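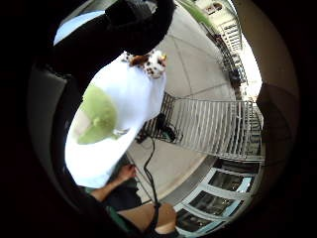

Roninstead is a post-apocalyptic survival role-playing game for personal computers, designed by Oanh Diệp and Khoa Mai. It is played from a top-down view on a single continuous map and combines turn-based combat with real-time travel. The game is set several generations after the collapse of the Hägglund water grid, an event described only in fragments found by the player.

Setting

The map covers a drained inland basin bordered by salt flats to the south and a mountain range to the north. It contains 472 named locations, most of them small: wells, fuel stations, culverts and single farmhouses. The two permanent settlements are Durnitz, a walled market town built inside a former rail yard, and Clotum, a mining camp that controls the only working desalination plant. Travel between them takes four to six in-game days on foot.

The in-game calendar begins in December and has no fixed end. Seasonal changes affect water sources, and several wells in the southern flats are dry for part of each year.
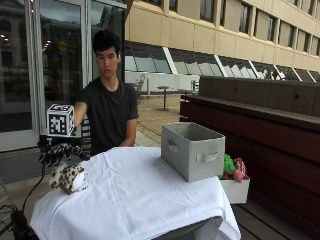

Sensor glove with a marker cube mounted on the wrist

Gameplay

The player controls one character, who may recruit up to three companions. There are no character classes. Skills rise through use and fall slowly when neglected. Each character has separate values for thirst, fatigue and radiation, and thirst is the only one that cannot be paused by resting.

Carrying capacity is measured by volume as well as weight. Water takes up the largest share of space on long trips, which limits how much salvage can be brought back. Vehicles become available in the second half of the main story – they carry more, but need fuel and can be heard by hostile groups at long range.

Combat takes place on a square grid. Each turn allows 30 action points, divided among movement, attacks and item use. Unspent points are not carried over.

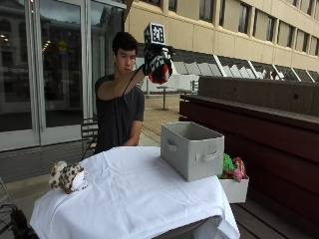
Man at a cloth-covered table, right arm raised

Trade and currency

No common currency exists at the start of the game. Durnitz accepts stamped rail tokens, while Clotum trades in liters of treated water. Exchange rates move with the supply held by each town and are recalculated at 6:00 a.m. game time. A character who holds 2,000 tokens may buy a house in Durnitz, giving access to storage and to the town council questline.

Development

Mai wrote the map generator first, and the terrain it produced was then edited by hand. Diệp wrote most of the dialogue. The final script has some 3,514 lines, not counting item descriptions. An early version used real-time combat, later dropped after companions proved hard to direct in narrow interiors.

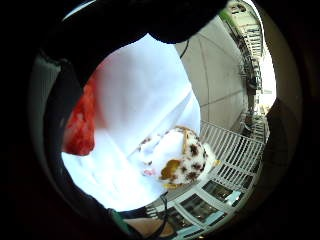

White sheet with soft folds, seen past a dark gloved hand

Modding

Map files are stored as plain text and can be edited without special tools. Dialogue files are compiled and require the separate script editor. Mods that change the thirst system are not compatible with saved games from the unmodified version.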